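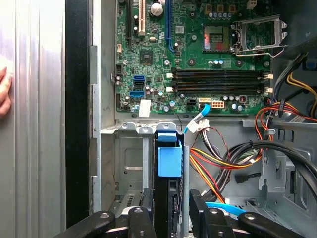 Can a robot arm strip a desktop PC? How to find out on your own bench

I refurbish office desktops in a small shop in Luredthorpe, and for most of a year I've been trying to get a robot arm to take over the dull parts of the job. It's the most fun I've had at a workbench in ages. The arm can do a handful of the chores well, a few more if you help it, and it is hopeless at the rest. Which chores land in which pile surprised me, and your piles may look different from mine, so this page is about how to run the test yourself.

You'll need an arm with a two-finger gripper, a small camera mounted at the wrist, a stack of scrap towers, and some patience. My arm is a Hoteo, bought used for $2,000. The software that records my movements and plays back learned ones is called Brelo. Any setup that lets you steer by hand first and switch to automatic later will do. I'm assuming yours is already bolted down and calibrated.

Before you start

Unplug the tower from the wall, hold the power button in for a few seconds, and take the side panel off. Leave the power supply closed. Never let the arm or yourself open that box, scrap or not.

Set a speed limit in the software before anything else. Mine runs at its slowest setting any time my hands are near the case, and they often are, since somebody has to steady the metal. Keep the stop button where your free hand can hit it without looking.

Pick scrap machines for the first round. Boards with the processor already out are perfect. You will bend something! Better a dead board than one you meant to sell.

Step 1. Write down the job as separate moves

"Take out the hard drive" sounds like one task. On my bench it breaks down like this:

Find the data cable at the drive end.
Grip the plug, not the wire.
Pull straight back.
Do the same for the power plug.
Release the drive carrier.
Lift the drive clear of the cage.
Put it in the tray.

Each of those gets its own line in your notes and its own score. If you score the whole job as one thing you'll get a long column of failures and learn nothing from it. My first notes were like that, pages of them.

Step 2. Steer it by hand

Drive the arm yourself through every move, watching only the wrist camera feed. Turn your back to the bench if you have to (with someone else on the stop button). This is the best test on the whole page and it costs nothing. If you can't do the move through that camera with those two fingers, no amount of training is going to get the arm there.

You'll notice right away how crowded the view is. Look at the lower right of the photo at the top: red, yellow and black supply wires running across the floor of the case, a thick black cable looping over, a loose black SATA plug lying underneath. A person reaches in and shoves all that aside without thinking. The arm has to treat every wire as a thing that might be in the way, might move, and might be attached to something that matters.

Color helps a great deal. A bright blue carrier handle on a black drive is a gift, and so is a light blue cable. Black plugs on black cables in a dark corner are where I lose most of my attempts.

Step 3. Fix the case in place

A tower lying on its side slides when you pull on something inside it. Put a rubber mat under it and two stops against the edge. I still end up bracing the case with my hand during early runs, and it's fine to do that while you're learning, but mark those runs in your notes with an H. A move that only works with a human holding the chassis is not automatic yet.

Mark the bench with tape so every case goes down in the same spot and the same way around. It feels like cheating. Do it anyway — you can take the tape away later and see what breaks.

Step 4. Record good runs

Choose one move. Start with something easy and visible, like lifting a released drive out of its cage. Record yourself doing it by remote control, cleanly, from slightly different starting points. Throw away the runs where you fumbled.

I recorded 200 runs of the drive lift before I trained anything. I'd have gotten by with fewer if I'd varied them more. Most of mine were in one model of case with the light on in one place, and the arm learned that case and that light beautifully. Move the lamp between runs. Swap towers. Leave cables in different messes.

Step 5. Let it try alone

Go back to the slow setting and let the arm run the move with your hand on the stop button. Score each attempt with one of three letters: D for done, H for done with help, F for failed. Add a few words on the failures. "Gripped wire instead of plug" is useful. "Bad" is not.

Stop a run as soon as the gripper is pushing against something that isn't moving. Sheet metal wins every time, and the tips on my gripper have the scars.

Step 6. Change one thing and go again

New fingertips, new light, more recordings, a different angle of approach. One at a time. I changed my tips and my lamp on the same afternoon in October and to this day I couldn't tell you which one fixed the drive lift.

Where things stand on my bench

Here's how the moves sort out after a good many months. Take it as one shop's report.

Works without me:
Lifting a released drive out and putting it in the tray. Picking loose screws off a tray with a magnetic tip. Taking memory sticks out once the latches at both ends are open. Sorting pulled parts into bins by type.

Works with help:
Opening memory latches. The arm finds them well enough, because the clips on many boards are white and stand out at the ends of the slots, but it pushes too hard or slips off the side. Pulling SATA plugs, as long as I've bent the cable out toward the camera. Releasing drive carriers with a big squeeze handle.

Doesn't work:
Main power connectors. There's a catch that has to be squeezed while you rock the plug and pull, and the fingers on my gripper are too fat to get in beside it. Anything involving a processor. Lifting the lever on an empty socket is doable if you're lucky, but I won't let it near one with pins I care about. Routing cables back into place is so far off that I've stopped trying.

Putting things in is harder than taking them out across the board. Memory needs to line up with a slot and then needs a firm, even shove, and the arm can't feel the difference between seated and jammed. I can. It's a tiny click in the thumbs.

Does it save any time?

Some. We see 800 desktops a year, and the drive lift and the sorting are now off my plate for the models the arm knows. It's slower than I am on each one. That bothers me less than I expected, as it can plod through a row of opened cases while I do the fiddly parts on the next row.

If you're adding up costs, count your own hours. The arm was the cheap part. I spent another $1,000 on fingertips, a better lamp, a second camera I ended up not using, and a replacement for the cable I crushed in the elbow joint.

What about chores at home?

People ask me this the minute they see the thing move. I did take it home for a while and ran the same test on the dishwasher. The method carries over nicely: split the job up, steer by hand, score each move. Mugs off the top rack went well from a fixed spot. Forks were awful — they tangle the way cables do. Folding towels never got past the hand-steering step, which told me all I needed to know in a single evening and saved me weeks of recording.

I find that encouraging. The test gives you an answer quickly, and some of the answers are yes. Those yes answers weren't there for a hobby-sized shop with a used arm when I started reading about this stuff.

Common problems

The arm stops short of the part. Check the camera mount first. Mine works loose and tilts down a hair, and every grab lands in front of the target.

It grabs two cables at once. Tie back the one you don't want for now, get the move working, then untie it and record more.

The plug comes halfway and sticks. Usually the pull is at an angle. Record more runs with the wrist square to the board.

It worked yesterday. Look at the light. A window on the wrong side of the bench will do this every clear morning until you hang a blind.

Fingers slip on smooth plastic. Rubber tips, wiped clean. I use the soft ones made by Nava and swap them when the edges start to round off.

Next on my list is a narrower set of fingers for those power connectors. I've cut two pairs so far. The first pair snapped and the second pair fits, but only on the eight-pin.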